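Dropped Frames
by Mehwish Afridi
Thursday, October 14, 2021

So I was on my third coffee and my planner was still convinced that a sock has no inside.

I should back up. At Cudatia I write the part of the software that decides where the fingers go next. Kiros Tsegaye writes the part that decides what the fingers are looking at, and we share a wall, a bug tracker and (on bad weeks) a bag of pretzels. The model was called Orozco. It had learned from 1,428 demonstrations of folding, and on towels it was a dream. Give it anything knitted and it would pinch, let go, pinch again, let go again, like somebody testing bread at the store.

"It's your perception," I said to the wall.

"It's your planner," said the wall.

We pulled up the logs and went through them one step at a time, which is a terrible way to spend an evening and I kind of love it. Kiros had his feet on my trash can. I kept stopping on the grasps, both grippers closed on cloth, right at the moment Orozco always lost its nerve. 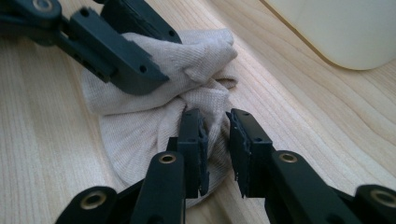 "Go back 2," Kiros said. "There. What's the confidence on the left hand?"

I read it to him. It was great. The right hand was great too. Then the next step came in and both numbers fell off a cliff, and the planner (my planner, my sweet obedient planner) did what I'd told it to do in July and opened everything up.

"Huh," said Kiros, and took his feet down.

He'd been throwing out any cloth points hidden behind a finger. Fair enough! But when you squeeze something knitted, most of what you care about ends up behind a finger. The better the grip got, the less sock there was, as far as Orozco could tell. It held on tight, looked down, saw nothing there, and let go to be polite.

I thought about my mother, who still walks back from the bus stop to check the stove. I didn't say so to Kiros.

The fix was 3 lines. Keep the old points for a while, fade them out slowly, and don't open the hand just because the thing in it has gone out of sight. I typed, he argued about the fade, I typed it his way, and then he decided he liked mine. We queued 1,000 runs in the simulator and turned off the lights.

At the door he said, "What if it never lets go now?"

I had my coat half on. I went back and added a timeout.

Back to top
Text © 2021 Mehwish Afridi. Write to me through the contact page.
This site uses cookies to remember your reading settings. OK / Manage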